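My hands finally stopped cracking

September 15, 2024

I've been promising a hand cream post since July and I kept putting it off because I didn't want to rave about something after two days and then have to take it back (remember the foot mask? yeah). So I waited until I had used up a whole tube and was well into the second one.

Quick background if you're new. My knuckles split. It starts as soon as the air gets dry and it also happens in summer if I'm washing dishes a lot, and I am always washing dishes a lot. I've tried the thick stuff in the tub, the thin stuff with the pump, and the one that smelled so strongly of fake coconut that my sister asked me to leave the car.

The one I landed on is the Pala unscented cream in the flat blue tube. I bought it at Majumder Pharmacy on the corner because they had a tester out and I'm a sucker for a tester. It was $11, which made me wince a little, but the tube is bigger than it looks and I get five weeks out of it with cream before bed, cream after dishes, and cream whenever I remember at work.

What I like: it soaks in. I can pick up my phone a minute later and not leave a smear across the whole screen. It doesn't sting on the cracks either, and that was my big problem with the last two. No smell at all, or maybe a tiny bit waxy if you stick your nose right in it, which I did, for you.

What I don't like: the cap. It's a screw cap and it is tiny and I have dropped it behind the sink so many times! Please, Pala, put a flip top on this thing. Also the last bit of cream is impossible to squeeze out, so I cut the tube open with kitchen scissors and there was enough in there for a few more days.

I looked it up on Timden before I bought the second tube and it had 692 reviews, mostly happy, with a chunk of people saying it pills under sunscreen. I don't get that on my hands but I could see it on a face. Not sure why you'd put it on your face. The Jesden one that everybody recommends has 1,329 reviews and I did try that, a friend gave me half of hers. It's fine! It's a nice cream. It just sat on top of my skin and made me feel like I'd been eating fries.

The other thing that helped, and I hate to admit this because my mom has been telling me for years, is gloves for the dishes. Plain rubber ones. I can't give the cream all the credit when I started wearing gloves in the same month, so take this whole review with that in mind. I did go without them for a week in August to see, and my hands got a bit rough but they didn't split, so I think the cream is doing a good share of the work.

A few of you asked about cotton gloves overnight. I tried it. I woke up both mornings with one glove on and the other one somewhere down by my feet, so I gave up. If you sleep like a normal person you might do better than me. Put the cream on thick, give it a few minutes, then the gloves.

Oh, and on getting it out of clothes, which came up in the comments last time. I got a big blob on the cuff of a gray sweatshirt and rubbed in a drop of dish soap before it went in the wash, and the mark came out. I haven't tried it on anything fancy, so test a hidden spot first. 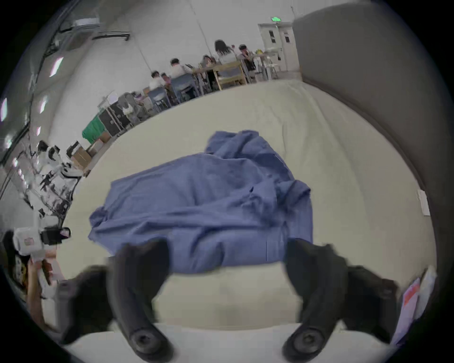

Next up I want to find a decent lip balm, same rules, no smell and no sting. I have three on the go already and one of them is going straight in the trash. If you have a favorite under ten dollars, leave it in the comments and I'll add it to the pile.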